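Tips for Recording Pick-and-Place Demonstrations at a Kitchen Table

Updated 19 May 2026

These are the habits we keep at the Wendeo bench when we record household tasks for a learning arm. Most of them are ordinary kitchen sense. You need a table, a cloth, a few things from the cupboard and some patience. The notes assume that your arm is already bolted down, calibrated and driven by hand through a leader arm or a controller.

Setting the table

Cover the table with a plain cloth. White works well with most objects and it cuts down the shine you get from bare varnish. Pull it flat, then clip it at the back where the arm won't catch it. A few creases are fine. If you iron the cloth before every session, the policy only ever sees an ironed cloth, and it can act strangely the first time it meets a wrinkled one.

Small stains can stay. Wash the cloth when it starts to look like a different color.

Keep the cables behind the arm and off the working part of the cloth. Run the arm through its full reach once before recording and watch for anything that tugs.

Choosing the objects

Start with things that are cheap and hard to break. Plastic bottles, sponges, trays, cups and wooden spoons are all good. Leave glass for later.

Keep two or three of each item. Bottles get dented after a day of squeezing, and a dented bottle grips differently from a new one. Record with both kinds, but write down which is which.

Leave labels on. The people who will use the arm aren't going to peel theirs off first.

If you fill a bottle, dry the outside before it goes on the table, and screw the cap down tight. Mark the fill level in your notes as empty, half or full. Don't mix fill levels inside one batch until you have a good set of each.

Bottle and tray

This is the task we give to new operators. The bottle starts somewhere on the cloth and ends standing on the tray. We recorded 334 episodes of it for the Utska set and kept all but 14.

Go for the upper part of the bottle, under the cap. The plastic is stiffer near the neck and gives the fingers something to press on. A squeeze in the middle of a thin bottle folds it, and then it leans when you put it down.

Close slowly. Stop when the bottle stops sliding, and don't keep squeezing.

Lift only as high as you need to clear the rim of the tray, and keep the bottle upright on the way over. 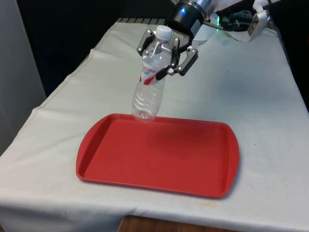 Lowering and letting go

Come straight down. Wait one second after the base touches, then open the fingers wide and back the arm off upward. If you back off sideways you will knock the bottle over about as often as you'd expect.

Put the bottle in a different part of the tray each time – left, right, near the front, close to the rim. Operators drift toward the center without noticing. We keep a scrap of paper with the tray drawn on it and tick off each spot as it gets used.

Move the tray too. A hand's width in any direction is enough, with a slight turn now and then.

What to keep and what to throw out

Keep an episode if the bottle ends up standing on the tray, even when the grip was ugly. A small correction partway through is useful, so leave it in.

Throw it out if your hand came into view, if the arm stopped on a fault, or if you paused for more than a few seconds to think. Long pauses teach the arm to pause.

Drops go in their own folder. We use ours for checking the success detector, and they don't get mixed in with the training episodes.

Pace

Aim for 100 episodes in a session and stop there, even if things are going well. Take a break after every batch of 11 and use it to check that the last recording saved properly. We lost most of a January afternoon to a full disk before this became a rule.

Swap operators when you can. Two people make two different sets of movements, and the Llorente arm did better on new trays after we had both.

Cleaning up

Wipe the fingers with a damp cloth and dry them. Sticky residue from labels builds up faster than you'd think – a little cooking oil takes it off, followed by dish soap. Check the pivot screws for play and snug them if needed.

Wash the tray by hand. Dishwashers dull the surface, and you'll want it to look the same next week.

Store bottles standing, caps on, in the Bandis crate under the bench. Copy the day's notes into the log before you switch off the controller.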